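Toothbrush cup keeps tipping over when the toothpaste is in it, what can I do?

Asked in Home and Household, Bathroom and Storage
394 views, 2 people follow this

Hello everybody. I hope this is the correct section, I did not find one only for bathroom things.

We moved to a small apartment in Ernovstead in January and the bathroom has no shelf near the sink. So we keep the toothbrush and the toothpaste in one cup, and the cup stays on a table next to the door. The cup is light plastic. When the tube is new, it is heavier than the cup, and if somebody touches the table the whole thing falls down. My son is nine and he puts the tube in very fast, so it happens almost every morning.

I would like to keep one cup for both, because there is no place for two. I also don't want to drill in the wall, the apartment is rented. My questions are how to stop the cup from falling, and also if the tube should stand with the cap up or with the cap down. My wife says down, because then the paste is always ready. I think the cap gets dirty this way.

Thank you in advance for every advice.

Posted by tiled_floor_Ernov

hallway_lamp

Just buy a heavier cup. Ceramic, from any second hand shop. Problem solved.

Preltix_reader
Member, 100 answers

I had the same trouble for a long time, so I will write what I have tried. Maybe some part of it is useful for you.

First, the weight. A heavy cup is good, I agree with the answer before me, but a ceramic one can break on the floor tiles and with a child I would be careful. I kept my light cup and put clean pebbles in the bottom, about two fingers high. You must take them out and wash them every week or they become slimy. If you don't like pebbles, you can use a piece of non-slip mat under the cup. I cut mine from a roll for kitchen drawers, brand Dafis, but it can be any brand.

Second, the place on the table. Do not put the cup at the front where the sleeves catch it, put it more to the middle. If your table has a rounded front like many of them, the last part is the worst place for a cup.

Third, the cap. I keep it up. 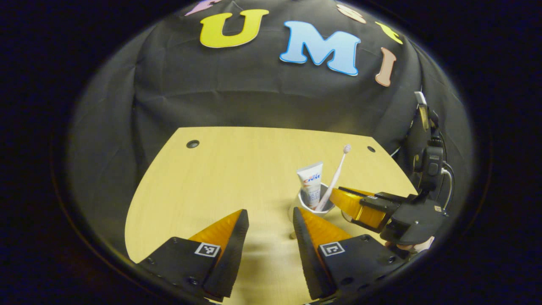 Crest tube with the cap end up, pink toothbrush in the same white cup.

With the cap down, the water from the brush collects at the bottom and the cap sits in it. After some days there is a white ring in the cup and it is hard to clean. Your wife is right that the paste comes more easily when the cap is down, but you can press the tube from the end with your fingers and it takes two seconds.

Also the bristles of the brush should be up, and if it is possible they should not touch the tube. I lean the brush to one side and the tube to the other side. A wide cup is better for this than a tall narrow one. When the tube is almost empty I roll the end, then it becomes short and can disappear in a tall cup, this is one more reason for a lower cup.

For your son, maybe show him to hold the cup with one hand and put the tube in with the other hand. My daughter learned it in a few days, and later she forgot it again, so you have to repeat.

Comment from tiled_floor_Ernov

Thank you, this is very clear. I will try the mat first, because we have a piece left from the kitchen. The pebbles I must discuss at home.

grinbridge_south

Pebbles in a toothbrush cup sound not so clean to me. In our house in Grinbridge we use a holder with a suction cup on the mirror, no drilling is necessary. It fell only once, when the mirror was not dry before I pressed it on. Clean the glass with a little alcohol, wait, press hard, and don't hang anything on it until the next morning. With a full tube I can't promise, ours is the small travel size.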